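园艺工具版 › 割草与修剪 › 锂电绿篱机入冬前怎么收?顺便问问值不值得换掉插电的

楼主:半亩薄荷
2024年10月

各位邻居好,潜水很久了,第一次开帖,写得啰嗦请多包涵。
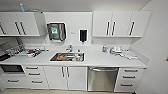 活动室的茶水间,水槽在中间

我们小区有个共用花园,工具大家凑钱买,平时都放在活动室里。现在手上有一台老的插电绿篱机,是Handevska的,用了很多年,力气一直很足,就是那根电线实在让人头疼,去年秋天修东边那排冬青,我差一点把线剪断,吓得坐在台阶上缓了好一阵子。今年春天又添了一台Vondivwood的锂电款,花了540元,配两块电池,轻巧得很,我母亲都拿得动。

现在天凉了,想请教两件事:一是锂电池过冬到底该充满还是放空,家里人说法都不一样;二是那台插电的还要不要留,有人想十一月就卖掉,我有点舍不得。先谢谢大家!

——
2楼:阿藤修枝

欢迎楼主!电池这事我吃过亏,多说几句。千万别放空了收,我第一块电池就是用到没电直接扔进工具箱,过完年拿出来,充电器只闪红灯,怎么哄都不理我。后来改成留一半多一点的电,从机器上拔下来单独放,放在屋里不冷不热的柜子里,到现在三个冬天了都好好的。

刀片也别忘了,树胶要擦干净,上一层薄油再套护套。我一般用旧牙刷蘸点清洁剂慢慢刷,边听广播边弄,挺解压的(我太太说我对绿篱机比对她还温柔)。

——
3楼:老曹在阳台

不太同意楼上。我的电池每年都是充到80%以上才收,有时候干脆充满,也没见坏。说明书上怎么写就怎么来,各家不一样,楼主先把说明书翻出来看看再说。

至于插电那台,我投卖掉一票。冬青又不是天天修,两台放着占地方,刀片还得两套一起保养。

——
4楼:阿藤修枝

回老曹:充满了放一两个月我相信没事,放一整个冬天我心里就不踏实了。当然说明书优先,这点咱俩一致,哈哈。

——
5楼:Wing-sze Kuo

我倒是想替插电的说句话。我家后院的树篱又高又老,枝条有拇指那么粗,锂电的碰上就卡住,退出来、再进去、又卡住,修到一半电池还没电了,人站在梯子上干瞪眼。插电的呢,一口气从头修到尾,线的问题其实有办法:把线从肩膀后面绕过去,始终从已经修好的那一头往没修的那一头走,线就总在身后。再在插座那头加个漏电保护器,心里会安稳很多。

楼主的冬青有多高呀?要是只修当年的新枝,锂电完全够用;要是打算明年回缩一次,把老枝往里剪,我劝你们先别急着卖。旧机器卖不了几个钱的,到时候要用再买,又是一笔。

——
6楼:半亩薄荷(楼主)

没想到一下子来了这么多热心人,太感动了!

回Wing-sze:冬青比我高一个头,最里面有几根确实很粗了,我都是用手锯解决的。肩膀绕线这招我记下来了,下次就试。

回阿藤和老曹:说明书找到了,夹在活动室的登记本里,上面写的是留部分电量存放,拔下电池,隔一段时间检查一次,没有写具体数字……所以二位可以继续吵,哈哈。

——
7楼:竹竿与猫

插个嘴,楼主的电池平时放哪里?我看有的朋友图省事直接放车库或者户外工具棚,冬天冷、夏天闷,两头都不讨好。另外从冷的地方拿进屋,别马上插充电器,让它在屋里待一会儿缓缓温度。我们这边冬天湿冷,我还会在盒子里丢一包干燥剂。

再有就是如果两台都留,最好在登记本上写明谁哪天上的油。我们院子以前也是共用,人人都以为别人保养过了,开春一看刀片锈成一片,谁都不好意思说话。

——
8楼:老曹在阳台

登记这条我赞成。卖掉那条我还是不改口,不过看到楼主里面有粗枝,我承认可以等明年回缩完再卖。顺便问一句,有人用过Au的锂电吗?同事在推荐,标价354元,只是不含电池,我算来算去没觉得便宜。

——
9楼:阿藤修枝

老曹,裸机价要小心,电池和充电器另外配齐,常常比机器本身还贵。你家里要是没有能通用的电池,就老老实实买套装。Au的我没用过,不敢乱讲,等用过的朋友来说吧。

——
10楼:半亩薄荷(楼主)

跟大家汇报一下:昨晚和邻居们商量过了,插电的先留着,明年春天回缩完冬青再议。锂电的两块电池已经拔下来了,灯显示还剩两格多,放进了屋里的柜子,我在手机上设了提醒,十一月底去看一次。刀片也按阿藤的办法刷过了,树胶比我想的顽固得多,刷坏了两把牙刷,手酸到今天早上端碗都抖,不过刷完亮晶晶的,看着真高兴。

还有个小问题,护套里面积了好多碎叶子,可以直接用水冲吗?

——
11楼:Wing-sze Kuo

护套单独拆下来冲没问题,晾干透了再套回去,机身可千万别沾水。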